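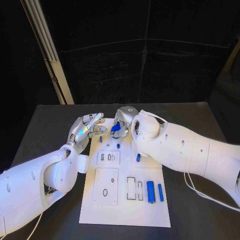

Week 6: Loot, Drop Rates and the Pity Timer
Introduction to Game Systems, handout for Tuesday's session
Sơn Mạc

Bring this to class with something to write on, because we're going to do a bit of arithmetic together and I want your scribbles in the margins. If last week's session on economies felt dry (I heard the sighing!), this is where it starts to pay off. Loot is where the spreadsheet meets the player's heartbeat, and I could happily talk about it for the whole term.

1. What we mean by a drop

A drop is any item the game hands out by rolling a random number. The player kills the swamp crab, opens the crate, finishes the match, and behind the curtain the game picks an entry from a table. We call that table a loot table. Each entry has a weight, and the chance of getting an entry is its weight divided by the sum of all the weights.

Take the beginner chest in Grundia, our running example from Week 4. Its table looks like this:

Copper ring, weight 60
Healing moss, weight 25
Blue cloak, weight 14
Lantern of Naltska, weight 1

The weights add up to 100, so the lantern turns up one time in a hundred on average. Easy. Now suppose a designer adds a new entry, Fish Hook, with weight 50, and touches nothing else. What happened to the lantern? Its weight is still 1, but the total is 150, so the chance fell to one in 150. This is the most common loot bug I see in student projects, and I love it because it's so quiet. The game doesn't crash. A few weeks later players start grumbling that the lantern "got nerfed," and they're right.

Fix: keep rare items in their own table and roll for the rare table first. Then you can pile as much junk into the common table as you like.

2. What "one in a hundred" feels like

Ask a room of players how many chests they'd need to open to get a one-in-a-hundred item and most will say a hundred. Let's check that. The chance of missing once is 0.99. The chance of missing a hundred times in a row is 0.99 multiplied by itself a hundred times, which comes to 0.366. So more than a third of your players will open a hundred chests and still have no lantern!

Keep going, because the tail is the fun part:

After 200 chests, 13.4 percent still have nothing.
After 300 chests, 4.9 percent.
After 557 chests, 0.37 percent.

That last figure looks tiny until you multiply it by a player count. Say 2600 people play Grundia and every one of them opens 557 chests. Between nine and ten of them, on average, will be lanternless. Those players will write the longest posts on your forum, and they'll be telling the truth. When you tune a drop rate, work out the average, sure, but then go and find the unluckiest player in your head and ask what their evening looks like.

3. The pity timer

A pity timer is a promise that bad luck has a limit. There are two main kinds.

Hard pity: after a fixed number of misses, the next roll is guaranteed. Simple to code (one counter per player), simple to explain, and very good at killing the tail. The catch is that players learn the number and start to treat everything before it as a waiting room. If you tell me the lantern is guaranteed on chest 100, chest 40 is a lot less exciting.

Soft pity: the chance creeps up with each miss. The player still gets surprised, and the unlucky ones get helped along without a big visible wall. It's harder to explain on a tooltip and a lot easier to get wrong in code.

Plenty of games use both, with a soft ramp that ends in a hard guarantee. That's my own favorite, and I'll show you the curve on the board.

One thing to watch: hard pity changes your average. With a flat one-in-a-hundred chance, the average wait is 100 chests. Put a guarantee on chest 100 and the average wait drops to 63.4. That's a huge jump in how many lanterns are floating through your economy. If players can trade, your market will notice before you do.

4. When does the counter reset?

This deserves its own heading. Decide, and write down, what happens to the counter when:

the player gets the rare item by luck before the guarantee
the player gets it by trading with somebody else
the season ends
the player switches characters
the connection drops in the middle of a roll

In the first Stomham build (the card game some of you tested in August) the counter lived on the character and not on the account. A player with 14 characters had 14 counters, all sitting at different values, and no screen anywhere that showed them. Testers kept notes on paper. It was sort of charming, and it was also a mess. Moving the counter to the account took one afternoon. Deciding what to do with the old counters took much longer - we ended up keeping the highest one and throwing out the rest, and I still think that was the generous choice.

5. Shuffled bags

There's another tool I'm very fond of. Instead of rolling fresh each time, put a fixed set of results in a bag, shuffle it, and draw until it's empty. Then refill. Puzzle games with falling pieces have done this for ages so that you never wait forever for the piece you need.

Bags work beautifully for small stuff: crafting materials, enemy types, voice lines. They work badly for very rare items with a small player base that likes to count, since anyone who knows the bag size can work out what's left. With a bag of 17 results and one prize in it, a player who has made 16 draws without the prize knows exactly what's coming. Sometimes that's lovely. In a competitive game it can be a disaster.

6. Exercise for class (pairs, 20 minutes)

Dương is a cooperative fishing game. Players cast once a minute. There is one golden carp, and the lead designer wants the typical player to catch it within an hour of casting, with no one waiting more than three.

a. Pick a flat chance so that half of all players have the carp after 60 casts. (Hint: you want the miss chance, raised to the 60th power, to equal 0.5.)
b. With that chance and no pity, what share of players still has no carp after 180 casts?
c. Add a pity rule that meets the three-hour limit. Hard, soft or both, your call, but be ready to defend it.
d. Write the tooltip. Two sentences at most, in words a ten-year-old would follow.

Part d is harder than it looks, so leave yourselves over five minutes for it. We'll read them all out loud!

For next week

Open a game you already play and find one random reward in it. Record 50 results in a plain text file, one per line, and note whether the game publishes its odds. We'll pool everyone's files and see how far apart they land. Phone games are fine, board games with a deck or dice are fine too, and if you're stuck for a game come and see me after class and I'll lend you one.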